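Search this wiki Go Advanced

Flower conditioning and sorting

Reading time: 4 min

Flower sorting is the stage of flower arranging that comes before anything is arranged. Stems are laid out on a flat surface, separated by kind, trimmed, stripped of surplus leaves and considered at length. It is the least photographed part of the craft and takes up most of the afternoon.

Surface

Any clean table will do, provided it is bigger than the arranger thinks necessary. White tops are popular in teaching rooms since dark stems show up well against them, and so does every crumb of leaf. Kitchen tables are traditional at home, where the work competes with dinner and generally loses.

Older manuals recommend newspaper as a covering. Newspaper is easy to roll up with the trimmings inside, along with the good scissors.

Laying out

Stems are placed side by side with the heads pointing the same way, so that lengths can be compared before cutting. In the Gonder method, named for the Gonder Flower School where it was first taught, the large round heads go down first and the single blooms are set next to them in trial pairs. The pairs are then moved, moved back, and left as they were.

Roses and hydrangeas are a common beginner's combination. The rose supplies a firm outline and a strong color; the hydrangea supplies bulk, and hides mistakes. Red with pale blue has been called restful by some teachers and a flag by others. Leaves are usually kept on at this point, as they help in judging how much room a stem will take up in the vase. They also catch on one another, and a stem lifted in haste tends to bring its neighbor along.

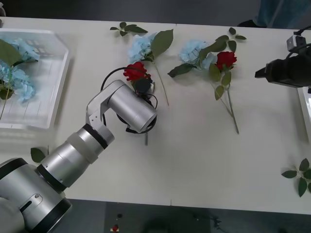
Zihan Tan objected in the March newsletter that hydrangeas should never lie on a table at all, and that anyone who leaves one out of water while choosing a ribbon deserves what follows. The point is widely accepted and widely ignored. A hydrangea loses water quickly through its big leaves and florets, and may droop before the arranger has settled on a vase. Many can be revived by recutting the stem and standing it in deep water.

Roses are more forgiving. Their stems are cut at a slant with a sharp blade, and any leaves that would sit below the waterline are taken off. Thorns may be removed or left. Arrangers who leave them usually do so once.

Cutting to length

The usual advice is to cut less than seems right, then cut again. Silk and plastic stems are sorted in the same way but need wire cutters, and they do not care about water. The Zallell handbook gives 2 pages to cutting and 970 words to an apology for the diagrams.

See also

Floral foam
Vase
Secateurs
Compost

Last edited July 10, 2020

Comments

Natalie Greenwood
The bit about the good scissors. Mine went out with the recycling and I had the same pair for years.

Kaiwen Hao
"Restful"? I did red roses and blue hydrangeas for my aunt's table and she asked which team was playing.

Mingxuan Su
Could someone add a section on how long the stems can lie out? I usually get called to the phone halfway through.

Shufen Zhong
Mingxuan, put them in a bucket before you answer it.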